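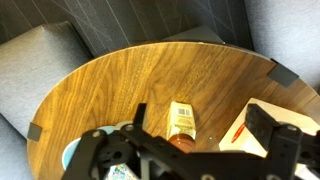
Fig. 1. Round wooden table between upholstered seats, with jar, box and bowl.

Household Interiors, Unit 6
The table between the seats
Handout for the Sunday group – D. Navarro

Read this before class and bring a pencil. We will argue with most of it.

Last week's reading from the Karabulut home guide claims that a table set among soft seating should be kept clear, apart from "one considered object." I would like you to doubt that. The guide gives no source, and the rooms it shows look as though they were finished ten minutes before the photographer came. Look at Fig. 1 instead. A jar with a paper label is lying over at an angle, and there is a white cardboard box with a red stripe and a light blue bowl. That is three considered objects too many, or else it is a table being used.

1. Shape
The usual argument for a round top is that people can get past it without catching a hip on a corner. Fair enough. The usual follow-up, that a round table "brings people together," is sales talk. People sit where the cushions are. What a round top does change is storage: boxes and trays have straight sides, and they waste space against a curve. Try it at home with a cereal box and a dinner plate.

2. Surface
The top in Fig. 1 has a warm walnut-brown grain, with lighter honey tones toward the center and a thin pale rim. Is it walnut? I can't say, and neither can you. Color names in catalogs describe color. The Vistex list has a "walnut" table at 400 and another at 900, and nothing in the wording explains the gap. Before you write a species in your notes, look underneath, or ask for it in writing.

A streaky grain is often recommended because it "hides everything." It hides crumbs fairly well. I have my doubts about rings from glasses, and none of the catalogs I checked had tested for them.

3. Color around the table
Light gray cushions, a charcoal backrest with thin white lines, brown wood in the middle. The textbook calls this kind of scheme safe. Safe for whom? Gray fabric shows oil and sauce, and this is a spot where people put food down. If you plan a seating area for eating, choose the covers by how they wash and let the color come second. The pattern on the backrest is sparse, so don't expect it to disguise a spill either.

4. What belongs on it
Sort by how often a thing is picked up, then by where it lives. Jars go back upright in the kitchen with the lid tight. A bowl can stay if somebody is using it. Boxes are the ones I am strict about: they get parked "for now" and are still there in November.

You may be tempted by a tabletop organizer. Cliltent sells one with a leaflet promising 500 square centimeters of "recovered space." Measure the footprint of the organizer first and subtract.

For class
Draw your own table from above, to scale, with everything that is on it right now. Don't tidy first. Mark each item K (keep), M (move) or D (don't know). Write roughly 400 words on the D items, since those are where the rules run out.

Bring the Prorkel worksheet as well. Skip question 4, which has the wrong units – I have written to them twice.

Danilo Navarro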